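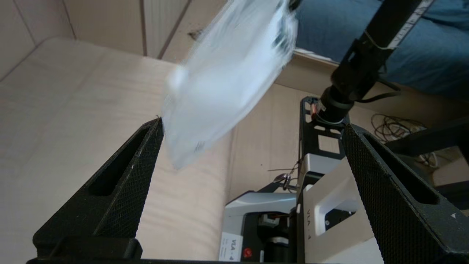

A plastic bag on the move at the gripper, from the wrist camera.

Bag handling at Tadley: where things stand

Posted 12/25/23

People on the other Moncrieff sites have been asking what is going on at the end of the packing hall at Tadley, and whether the same thing is coming to them. The short answer to the second part is that no decision has been made. The rest of this item covers the first part.

Tadley repacks small parts. Hinges, brackets, door hardware and appliance spares arrive in bulk and go out in plastic bags, with a printed card or label in each one. The counting and weighing was automated years ago on the Aton line and works well enough. The bags themselves have always been done by hand. Somebody peels a bag off the pile, opens it, holds it under the chute, checks the card is in and passes it along to the sealer. On a busy order a packer does that all shift, and it is the job that sends most people to first aid with sore thumbs and wrists.

In February we agreed to a trial with Nokusar, who make robot cells for light handling work. The trial covers plastic bags only. Hard parts, cartons and pallets are outside it.

What the robots do

The arms work with two-finger grippers and a camera mounted at the wrist, so the camera looks out past the fingers at whatever is being handled. They are asked to lift one bag off a surface, move it to a set place and let go. Later tasks have them hold a bag by its edge and shake it out, which gets air into it so that it opens. That is a simple enough thing for a person. For a machine it has been slow going. A bag is thin and you can partly see through it, it sticks to the one under it on dry days, and it never hangs the same way twice.

The arms are not programmed move by move in the way the palletiser is. A packer guides the arm through the job using a hand controller, the cameras record it, and the recordings are used to train the software. After enough of those, the arm is left to try the job alone. When it gets stuck, a packer takes over, finishes the task and flags the recording. Then it goes again.

So the people doing the teaching are packers. That was a condition of the trial from our side. Nokusar had offered to send their own operators, and the first batch of recordings they showed us had been made by engineers who had never worked a packing bench. They pinched the bag in the middle. Every packer in the room said the same thing, you take it near the corner and pull up and away in one go so the next one doesn't come with it. The recordings were done again.

Who is involved

Seven packers have been trained as operators. They volunteered, and the spots were offered by length of service where more than one person on a shift wanted the same slot. Training takes three shifts, and after that an operator does half a shift at the cell and half at a regular bench. Nobody spends a full shift on the controller. The first group tried it and found their necks and eyes were as tired as their thumbs used to be.

Operators are paid at the machine-setter rate for the hours they spend at the cell. There was some argument over this in the spring. The original offer was to pay the normal bench rate, on the grounds that the work is seated. The site reps said it is skilled work that produces something the company keeps, and the rate was changed. Hours already worked were topped up in the next pay run.

What has changed on the floor

Less than you might expect. The benches are where they were. Two of the old storage bays were cleared for the cell and the racking moved over by the loading door, which has made that corner tight for the pallet truck. Please keep the yellow lane free. There have been several near misses reported there and all of them involved trolleys left on the line.

The break rota has changed too. Operators at the cell take their breaks on a separate rota from the benches, which keeps the recording sessions even. A few people have said this means they no longer get lunch with their own crew. It has been raised and we are looking at moving the cell rota to match the bench one, at least on afternoons.

Bag stock is the other thing. The trial uses the same printed bags as the benches, drawn from the same stores. Bags used for practice get handled over and over and are then scrapped, and for a while they were finding their way back into good stock. Practice bags now go in the marked bin by the cell and nowhere else. If you find a crumpled bag in a fresh sleeve, pull it and tell the line lead.

How well it works

The last set of test runs was done on ordinary stock bags, laid out singly. The arm was given 30 bags and moved 29 of them to the right place without help. That sounds close to finished, and the people who work with it would tell you otherwise. Those bags were single and flat. When bags are in a pile, the arm still takes two at once far too often, and it doesn't always notice that it has. Opening the bag is further behind again. There is no test result for opening yet that is worth printing.

Speed is also a fair way off. A packer who knows the job has a bag open and under the chute before the arm has finished lining itself up. Nokusar say speed comes later and that going faster now would only teach the software bad habits. That may be right. It does mean the cell is producing nothing we can ship, and it won't be in the new year either.

Reliability of the hardware has been fair. We have had one gripper swapped out and a good many cable problems. Cables around the arms get caught or pulled, and a loose one will stop a session until it's found. The floor runs are meant to be tidied and covered during the shutdown. Until then, watch your feet if you are called over to the cell.

What happens to jobs

This is the question that comes up at every shift meeting, and it deserves a plain answer even where the answer is incomplete.

No packing positions are being cut as part of the trial. That is written into the agreement with the site reps and holds until the trial closes. Positions that come open through people leaving or retiring are being filled as usual, although two have been filled on fixed terms instead of permanent ones, and the reps have objected to that.

After the trial, if the cells go into use, the plan put forward by site management is to put them on the long single-part orders first. Those are the orders that cause the most strain injuries and the ones people ask to be rotated off. Mixed orders and short runs would stay with the benches. Management's view is that this leaves the same number of people at Tadley doing different work. The reps' view is that this has to be in writing, with the number in it, before anything is bought. Talks on that are booked for after the shutdown, and the outcome will be posted on the board and in this newsletter.

There is also the matter of the recordings. The wrist cameras point at the work, but they do catch clothing and hands and whatever is going on behind the cell. The agreement says recordings can be used to train the software and for nothing else. They can't be used to time people, to compare operators or in any disciplinary matter. Audio is switched off. Anyone who finds they have been recorded while passing through can ask to have the clip removed, and the form is in the shift office. So far the requests have been dealt with inside the week.

If you want to try it

New operator places open after the shutdown. You need to have finished probation and to be signed off on the bench. No computer experience is needed, and the best recordings so far have come from people with a lot of years at packing and no interest in video games. Left-handed packers would be especially welcome – the current set of recordings is nearly all right-handed and it shows in how the arm reaches.

Put your name down with your line lead. If you would only like a look, the cell is open to visitors from other benches at shift change. Stay behind the floor tape and don't lean on the mounting frames.

Comments

Packing, afternoons: Thank you for putting in the bit about the double bags. We were told at the meeting it was basically done. I've watched it take two, put them down very carefully and go back for the next one.

Stores: Could someone please empty the practice bin more often. It's overflowing by end of shift and the bags blow into my aisle whenever the dock door goes up.

Moncrieff, other site: Is the machine-setter rate going to apply here as well if we get one? Would like that settled before and not after, having read how it went at Tadley.

Packing, days: I do half shifts on the controller and my wrists are better than they have been in years. Would still like my lunch back with the others.

Maintenance: Cable covers are ordered. They were ordered last time too.

You are receiving this newsletter because you are on the Moncrieff staff list. To change your email settings or get the print copy instead, see the shift office or use the link in your welcome message.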